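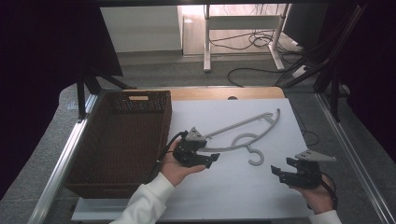
Ein Nachmittag bei Kindus: Tag der offenen Tür mit Greifern in der Hand

Am Eingang bekam ich die Besuchernummer 593, mit Kugelschreiber auf einen Aufkleber geschrieben, und ich habe zuerst gedacht, so viele Leute können doch gar nicht in dieses Gebäude passen. Später hat mir Shaimaa Fahmy, die uns geführt hat, erklärt, dass die Nummern vom letzten Jahr einfach weitergezählt werden. In unserer Gruppe waren wir jedenfalls wenige und konnten alles aus der Nähe sehen.

Ich schreibe hier normalerweise über meine Deutschkurse und über das Nähen, deshalb muss ich kurz sagen, wie ich zu Robotern komme. Mein Schwager Brahim arbeitet in der Nähe von Kindus und hat mir die Einladung weitergeleitet. „Du magst doch Sachen, die mit den Händen gemacht werden“, hat er geschrieben. Ich fand das einen komischen Grund, aber er hatte recht.

Die Vorführung am Tisch

Ich hatte erwartet, dass ein großer Roboterarm in einem Käfig steht und sich sehr schnell bewegt. So einen gibt es auch, im Erdgeschoss, und die Kinder sind von dort nicht mehr weggegangen. Am längsten bin ich aber im zweiten Raum geblieben, bei einem Tisch mit heller Holzplatte. Auf einer weißen Unterlage lag dort ein hellgrauer Kleiderbügel aus Kunststoff, links stand ein dunkelbrauner geflochtener Korb. Die Person am Tisch hatte in jeder Hand einen schwarzen Greifer mit Kabel. Mit diesen zwei Greifern sollte sie arbeiten, ohne die Sachen mit den eigenen Fingern zu berühren.

Die Aufgabe klingt sehr leicht: den Bügel aufnehmen, drehen und in den Korb legen. Taha Chraibi, der die Station betreut, hat dazu gesagt, dass die Bewegungen aufgezeichnet werden und ein Roboter daraus lernen soll. Man zeigt ihm also, wie es geht, und muss nicht jede Bewegung einzeln programmieren. Für eine neue Aufgabe machen sie zuerst 100 Durchgänge und schauen dann, ob das reicht. Meistens reicht es nicht, hat er gesagt und gelacht.

Ich habe gefragt, warum gerade ein Kleiderbügel. Die Antwort hat mir gefallen: weil er so dumm geformt ist. Er ist dünn, er liegt flach auf dem Tisch, und der Haken schaut immer in eine Richtung, die man gerade nicht braucht. Eine Tasse oder ein Würfel wären viel angenehmer. Ich hänge zu Hause jede Woche Wäsche auf und habe über die Form von einem Bügel noch nie nachgedacht.

Selber probieren

Danach durften wir auch. Ich war nach einem älteren Herrn namens Mohammed-Awal Yakubu dran, der früher Uhren repariert hat und mit den Greifern sofort zurechtgekommen ist. Bei mir ging es schlechter. Man drückt mit der Hand, die Greiffinger schließen sich, und trotzdem ist alles einige Zentimeter weiter vorne, als der Kopf es glaubt. Beim ersten Versuch habe ich den Bügel nur über den Tisch geschoben. Beim zweiten Versuch hatte ich ihn oben, aber er hat sich gedreht und ist mir wieder heruntergefallen. Erst als Taha mir gesagt hat, ich soll mit der linken Hand halten und mit der rechten nur führen, ist er im Korb gelandet.

Was mich überrascht hat – die Arme werden müde! Die Greifer sind nicht schwer, aber man hält sie die ganze Zeit in der Luft, und die Kabel ziehen ein bisschen mit. Wer hier arbeitet, macht nach 30 Minuten Pause. Das finde ich vernünftig, ich hätte schon nach fünf eine gebraucht.

Eine Frau aus unserer Gruppe, Radwa Ouali, hat gefragt, ob solche Roboter dann den Leuten in den Wäschereien die Arbeit wegnehmen. Shaimaa hat nicht ausweichend geantwortet, das muss ich ihr lassen. Sie hat gesagt, dass sie es nicht weiß und dass im Moment jeder Mensch in einer Wäscherei viel schneller ist. Ich hätte über diese Frage gern länger gesprochen, aber die nächste Gruppe hat schon vor der Tür gewartet.

Praktisches, falls jemand hingehen möchte

Der nächste offene Tag ist im Januar. Die Anmeldung ist kostenlos, man bekommt eine Bestätigung per E-Mail. Bequeme Schuhe sind gut, man steht fast die ganze Zeit. Der Kaffee kommt aus einem Automaten und schmeckt auch so, aber der Apfelkuchen war selbst gebacken. Brahim will beim nächsten Mal mitkommen und behauptet, er schafft den Bügel beim ersten Versuch.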